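# Prondent two-arm desk cell: demonstration day notes

Jun 10, 2023

Listed by: Bradley Pickering, equipment desk
Status: demonstration only, no price agreed

The Prondent desk cell is a pair of small robot arms bolted to a common rail, sold through Arora as a tidying and sorting unit for offices, stockrooms and college workshops. We were asked in May whether we would carry it. Our rule is that nothing goes on the order list until one of us has stood next to it, so Trevor Bloxham and I went to the Arora open day and stood next to it.

The leaflet promises "effortless handling of everyday items". The everyday items on the day were stationery. The job was binder clips and a yellow plastic tray, which is a fair thing to ask of a machine at this price, and also a fairly small thing.

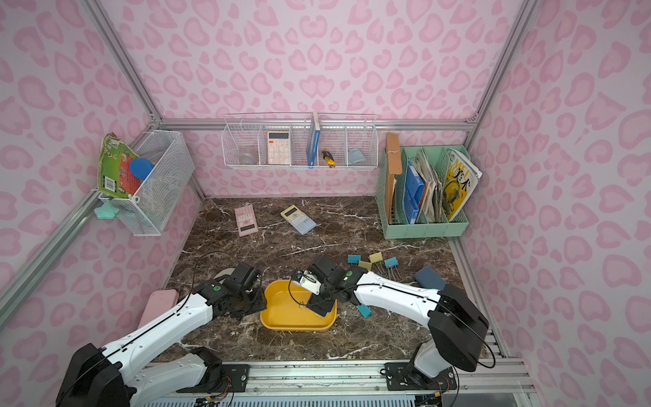

*Both arms at the tray, clips on the worktop behind the right gripper.*

## What you get

- Two arms, white with black joints, each on its own black base
- One black two-finger gripper per arm
- Aluminium mounting rail
- Cables and control boards
- Set-up visit by Arora (one day, travel extra)

The calculators, wire shelves, file organiser and pink leopard-print walls belong to the demonstration and aren't in the box. Trevor asked. A computer isn't in the box either, and that took rather longer to find out.

Arora quote 300 grams as the working load for each arm. We'd want to see that tested with something awkward, such as a full stapler or a bag of screws. A binder clip doesn't come anywhere near it.

## Using both arms together

Lifting one object with two arms is the main selling point, and the reason you would pay for this over the single-arm Hollis we already stock. The two sides have to agree on height and timing or whatever they're carrying tips.

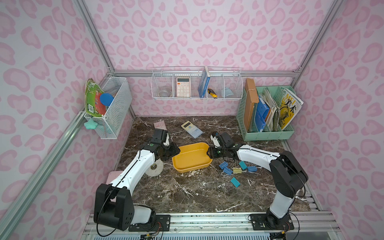
*Tray held at both ends, just clear of the worktop.*

I'll give them that one. It is a neat thing to watch and I can think of customers who would like it. I would have liked it more with something in the tray. An empty tray can tilt a good way before anyone minds, and a tray of small parts can't. When I put this to the Arora man he said loaded carrying was "well within scope", a phrase that appears in the leaflet too.

I also asked how much of the running was the machine's own doing and how much had been prepared beforehand for that particular set of objects. I got a long answer about training and a short one about timing. Our listing won't use the word "automatic" until somebody puts in writing what it covers.

## Small parts and shiny surfaces

Binder clips are a decent choice of test, to be fair to them. The wire handles catch on each other, and a heap of them is a nuisance even for a person. The marble-patterned worktop is polished enough to throw back the light, and Trevor, who spent years fitting sorting equipment with Romodine, thought that was either brave or careless. He also wanted to know how the grippers would get on with flat things like a single sheet of card. There wasn't any card in the programme.
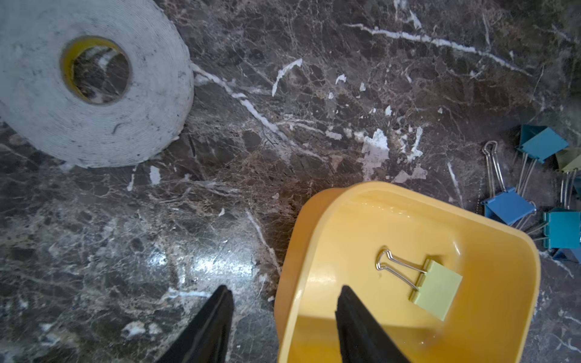 Speed is the other matter. The leaflet has a figure of 40 items an hour for mixed stationery. Most of our customers could clear that many before the kettle boiled, so the case for buying has to rest on the machine working when people have gone home. For that it needs to run unattended, and Arora's own terms say an operator must be present at all times. I read the clause out to them and they said it was under review.

## Terms offered

| | |
|---|---|
| Warranty | 24 months, grippers excluded |
| Delivery | 6 weeks from order |
| Spare finger pads | Sold separately |
| Trial period | None offered |

The lack of a trial is what bothers me most. Hollis let us keep a unit on the bench before we committed to anything, and we found two faults that way.

## Where we stand

We aren't taking orders for the desk cell at present. Customers who want to see it for themselves can ask us for the dates of further Arora demonstrations. If you go, take a handful of your own parts and ask to have them put on the table. Trevor has asked for a second visit on those terms, with our parts and a loaded tray, and this page will be updated when Arora reply.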